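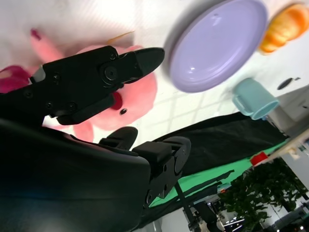

4. Rules for recording with a wrist camera

4.1 Scope

The Wiltow rules cover tabletop handling tasks carried out by a person driving a robot arm, where at least one camera moves with the gripper. They were drafted for use at two sites, Grunau and Ellum, which had until then kept separate habits for laying out objects, setting exposure and deciding which episodes to keep. Fixed cameras are dealt with only where their settings affect the wrist view. Safety of the operator and guarding of the arm fall under each site's own procedures and are not repeated.

There are eight rules. They are grouped below under the field of view, the objects, the light, and the review of finished episodes. In the text, "must" marks a rule that leads to rejection if broken, and "should" marks one that leads to a note in the log. The first draft used "should" throughout. Reviewers at the two sites read it in different ways, and most of the disagreement reported in Section 4.6 can be traced to that wording.

4.2 Field of view

Rule 1. Both fingertips must be inside the wrist view whenever the gripper is open to its working width. The check is made at the start of a session with the arm at rest and repeated after any change to the camera mount. A view in which one finger takes up more of the image than the other is allowed, provided that the gap between them can be seen. Figure 5 meets the rule: the two black fingers are open, the gap is visible, and the longer finger points up and to the right while the shorter one lies below it.

Rule 2. The angle between camera and table is not limited. An early version asked operators to keep the table edge within a set angle of the horizontal. This was dropped after trials at Ellum, where operators changed their approach to satisfy the rule and produced awkward wrist motions that did not resemble their normal driving. Steep views such as that in Figure 5, in which the table edge runs diagonally, are therefore kept. Software that reads the episodes must not assume that up in the image is up in the room, and must take the wrist orientation from the joint record.

Rule 3. The area beyond the table should be left as it is during an episode. Where the wrist is tilted, the camera sees well past the working surface. In Figure 5 this includes a black cloth, a bright green surface, the leaves of a potted plant and a part of the room with cables and a ceiling light. The rule does not ask for such things to be cleared away. It asks that they stay put between the start and end signals, so that change in the image comes from the arm or from the objects being handled. People should keep out of the area during recording. Where a person does enter, the episode is kept only if no face can be made out in any view.

4.3 Objects

Rule 4. Every loose object on the working surface must be on the object list for that session, whether or not the task calls for it. The list gives a plain name, a main colour and a starting pose in one of three forms: upright, on its side, or other. Pose matters most for hollow objects. The teal mug in Figure 5 lies on its side with its handle towards the plate end of the table, and an upright mug in the same place would call for a different grasp. A list that reads only "mug" does not separate the two cases and fails the rule.

Soft objects are entered as "other" unless they have a clear base. The plush toy in Figure 5 would be entered in this way. We tried a finer scheme for soft objects, with separate fields for which way the face and limbs pointed, but two people filling in the form for the same starting image often gave different answers. Face direction is now an optional remark.

Rule 5. The surface should be free of scraps before each episode. Thread, packaging and crumbs are small but show up strongly against a white table, and a learned model may treat them as landmarks if they remain in place for many episodes. The thin yellowish strand above the plush in Figure 5 is the kind of item meant. A scrap found in review leads to a note in the log and, if it lies in the same place across a whole session, to a query to the operator. It does not lead to rejection. We considered making this a "must" rule and decided against it, as the cost in lost episodes would have been out of proportion to any harm we could measure.

Fixed marks and holes in the table are not scraps. They are recorded once for each table, with a still image from the fixed camera.

4.4 Light and exposure

Rule 6. Exposure must be locked before the first episode of a session and must not change until the last. The lock is set with the gripper open above the middle of the table, so that dark fingers and bright surface are both in view. This is a compromise. White tables tend to wash out where the light falls on them, and glossy black gripper parts lose detail if exposure is lowered far enough to prevent it. Some loss at the bright end is accepted. Towards the top of Figure 5 the tabletop is overexposed and the faint grid on it is hard to use as a reference, yet the objects keep their outlines and their colours can be told apart.

The test used in review is a simple one. The reviewer picks each listed object in turn and asks whether its full visible outline can be traced against the background. An object that fails in one image is ignored. An object that fails through the whole approach counts against the episode. Highlights on shiny plastic, such as the one on the inner surface of the plate, do not count as a break in the outline.

Blur is treated in the same way. A wrist camera moves with the arm, and some softening of edges must be expected in single images. The upper edge of the lavender plate in Figure 5 is slightly blurred while the rest of it is clear enough for review. Reviewers are asked to judge blur only in the stretch between the end of the approach and the closing of the fingers, where small errors in position matter most.

4.5 Occlusion by the gripper

Rule 7. The target object must be seen without occlusion in at least one camera at the start of the episode. No limit is set on how much of it the gripper may hide later from the wrist camera. During a grasp from above, the fingers will nearly always cover part of the target, and a limit would remove the very episodes that the wrist camera is there to record. Figure 5 gives a mild case. The upper finger covers part of the plush, but the eye and the small red patch on the face remain visible.

Object outlines drawn by hand must follow the visible part only. Guessing the hidden part was allowed in the first draft and gave poor agreement for soft objects, whose shape under the finger cannot be known from the image. For rigid objects with a known model, a full outline may be stored as well, in a separate layer that is marked as computed. The bread roll and the plate are listed under different headings for this purpose, the plate having a scanned model and the roll none.

4.6 Review of episodes

Rule 8. Each episode must be reviewed by one person who did not drive the arm. The reviewer sees the wrist view, the fixed view and the object list, and does not see the operator's name. The decision is keep, keep with note, or reject, and a rejection must name the rule that was broken.

The rules were tried on a set of 351 episodes recorded at both sites in February. Of these, 328 were kept, with or without a note. Most rejections fell under Rule 4, where the object list and the first image did not agree. The usual cause was a list copied from the previous episode after an object had been tipped over or swapped. Exposure changes under Rule 6 were the next most common cause and came from a single session in which the lock had been released by a restart of the camera driver. The driver now writes the lock state into the episode header, and a missing or changed value is caught before review.

Slavica Tomić reviewed the Ellum episodes and Selma Georgiou those from Grunau. A shared subset was reviewed by both. They agreed on all rejections in this subset but differed on notes, chiefly for scraps on the surface and for blur. The wording of Rule 5 was changed as a result, and sample images were added to the reviewer sheet. We have not repeated the comparison with the new wording.

4.7 Limits

The rules assume a light, flat table and a two-finger gripper. At Kruger, where the same arm is used with a suction cup, Rule 1 has no clear meaning and the site has replaced it with a check that the rim of the cup is visible. Rule 7 may also need to change for tasks in which the target starts inside a container, since no camera then has a clear view of it. Such tasks are recorded under a written exception that names the container and gives the point in the episode at which the target is first seen.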